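Tranedthorpe group compares two grippers on household tasks before buying

Feb 16, 2019

The small automation group at Tranedthorpe has finished the first part of a comparison between two grippers for its two-armed service robot. All the tests so far were made in simulation, in a model of a furnished house with doors, windows and drawers. The group wants to know which gripper it should order for the real machine, and it did not want to pay for both.

The first gripper comes from the firm Sfakianakis and has two flat parallel fingers. The second is from Plovbridge and has fingers that curve inwards a little at the end. Both were given the same arm, the same controller and the same list of tasks. Only the model of the gripper was changed between one series and the next.

Euan Moncrieff, who leads the work, told us that the list was written in November, after a long discussion about what people in a house really do with their hands. Opening a door is on it, and also pulling a drawer and reaching for a window. Several tasks that are popular in other laboratories were left out, for example stacking blocks, as he thinks they say little about life in a home.

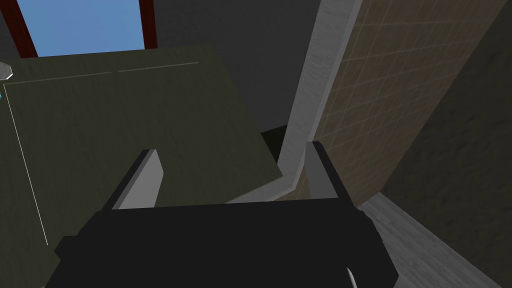
Each gripper made 700 attempts. The starting position of the robot was moved a little every time, so that the controller could not simply repeat a movement which had worked before. An attempt was stopped when the task was done or when the time limit was over. If the arm touched the furniture too hard, the attempt was also stopped and was written down as a failure.

The results are closer than the group expected. On door handles the flat fingers reached a success rate of 92 per cent, and the curved ones were only slightly behind. With drawers it was the other way round. The curved fingers kept a better hold when the arm pulled at a bad angle, while the flat ones slid along the handle and sometimes lost it.

Mr Moncrieff is careful with these numbers. "Friction in the simulator is a value that we type in," he said. "If we type in another value, the drawer results change, and I am not sure yet how much." The group has therefore started to measure the real finger pads on a small test bench, and the values will be put into the model before the drawer series is repeated.

Upright objects gave the team more work than the furniture. The arm must come near enough to close the fingers on both sides, but it must not push the object over on the way. In the early runs the wrist camera was so near to the object that the controller lost the outline, and it then stopped a short distance before the grasp – a safe behaviour, but it uses up the time. A second view from the head camera was added later and the problem became smaller.

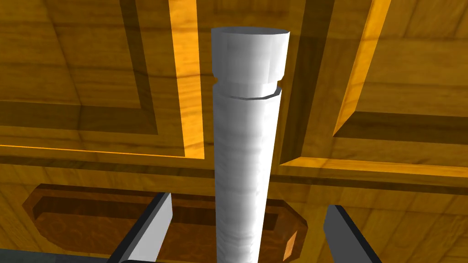
Does the wrist camera alone give enough information for grasping?

For wide handles it does, according to the group, but for narrow or tall objects the controller works better when it can also use the view from the head. The wrist camera sees the last part of the movement very well and the rest of the room hardly at all.

The two cameras were also compared with each other in a separate series, with the flat fingers only. With the head camera alone, the robot found the right piece of furniture quickly but often placed the fingers too high or too low. With the wrist camera alone, it sometimes needed a long time to find the handle. Using both made each step of the calculation slower, and the group had to reduce the size of the pictures before the controller could run at its normal speed.

A further question is what the two arms should do when only one of them has a task. In the first version of the controller the free arm stayed folded near the body. In the newer version it may move to the place of the next task while the first arm is still busy. 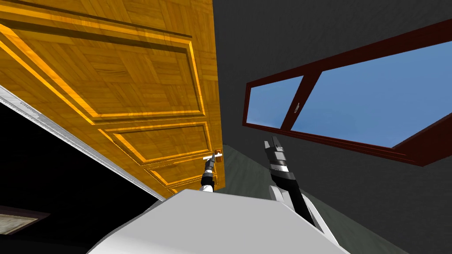 This saves time, but it brings its own difficulties. When one arm holds on to something fixed, the base of the robot cannot turn freely, and the reach of the other arm becomes shorter than the planner believes. The planner now checks the reach again after every grasp. Mr Moncrieff said that this small correction improved the results more than the change of gripper did, for both models.

The price was also discussed. The Plovbridge gripper costs more, and its curved pads have to be changed more often according to the supplier. The Sfakianakis pads can be turned and used on the other side. For a robot that should work every day in a house, the group considers this important, although it was not part of the test.

The second part of the comparison will be made with partners in Traltholm, who have a similar arm and a room with a real door and a set of drawers. A total of 1,000 attempts is planned there, divided equally between the two grippers. The suppliers have agreed to lend one unit each for this time.

Until then the group will not say which gripper it prefers. The task list and the settings of the simulator can be requested from the office in Tranedthorpe, and other groups are welcome to run the same tasks with their own equipment.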